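Interior Surfaces and Lighting — Unit 2 handout
January 16, 2018
Bring this back next class, we will mark it up together. Reading is still the Zadlow packet, the sections on ceilings and on brick. Skip the part on carpets.

WHERE WE LEFT OFF
December session: floors and wall finishes. Did not finish ceilings. So ceilings first, then fixtures, then what happens when a hard ceiling meets a hard wall. Anyone who missed the Vesell warehouse plans, get a copy from the front desk.

1. Corrugated metal overhead
Common in converted shops, storage buildings, cheap additions. Comes in long panels, ridges run one way. That direction matters more than people think when they draw it.
— ridges running away from the door: room reads longer
— ridges running side to side: room reads wider and shorter
— white paint bounces light back down, bare metal goes dull and patchy
Bad points. Noise in rain if there is no insulation on top. Dust sits in the laps. Hard to hang anything from without hitting the framing, so find the framing first. Do NOT screw a fixture into the sheet alone.
Sound: hard, reflective. The ridges break it up a little, less than the sales sheets claim. Talk in a metal-ceilinged room and listen for the flutter.

2. Brick as a back wall
Reddish-brown brick soaks up a lot of light. Rough rule for this course, use low reflectance for brick and high for white metal, then see how lopsided the room gets. Usual result is bright top, dim far end. Students always try to fix this with a bigger lamp near the door. Makes it worse, the far wall looks darker by comparison.
Better: put something at the far end. Wall washer, pendant, even a plain lamp on a shelf. Paint the brick only if the owner agrees in writing, it is very hard to undo. Old soft brick also needs to breathe, so ask what paint before you say yes.

3. Rectangular fluorescents
Work light. Even, flat, not pretty. Fine over desks and benches.
Things to check on site:
— is the long side of the light running with the ridges or across them
— does a person leaning over the desk throw a shadow on there own work
— glare on anything white and glossy on the tabletop
— one lamp tired and yellow next to a new one (very common)
Spacing: draw it to scale before you guess. The Tanasarn worksheet has a blank grid. In the worked problem the room is 195 square feet and you are asked to place fixtures, then move one and say what changed. Show the steps. Last year half the class just wrote the answer.

4. Pendants
Thin ones nearly vanish in a long room, they work as a marker for the far end more than as a source. Hanging height: measure from the floor, never from the ceiling, ridges will throw you off. Over a walkway keep it high. Over a table, low enough to light the table and high enough to see the person opposite.

5. Putting it together
Metal ceiling, fluorescents, brick behind, one pendant at the end. Look at the ceiling lines first, then the wall.
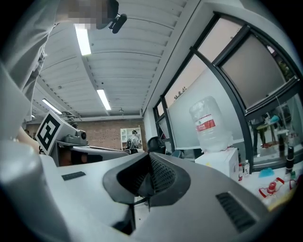

Fig. 1. White corrugated ceiling with rectangular fluorescent lights, reddish-brown brick wall at the back.

Work on this in pairs, ten minutes. Sketch the ceiling with the ridge lines meeting toward the back. Mark each light. Shade where you would expect the wall to fall off. Then add one change, cheap, no new wiring.

FOR NEXT WEEK
Zadlow packet, page 106 and the tables on 174. Tables are in metric, convert befroe you use them.
One room you know well, sketch of the ceiling only, pencil is fine.
Zestemden sample boards are in the cabinet. Look, hold them under the lights, put them back in order please.
Quiz covers sections 1 to 4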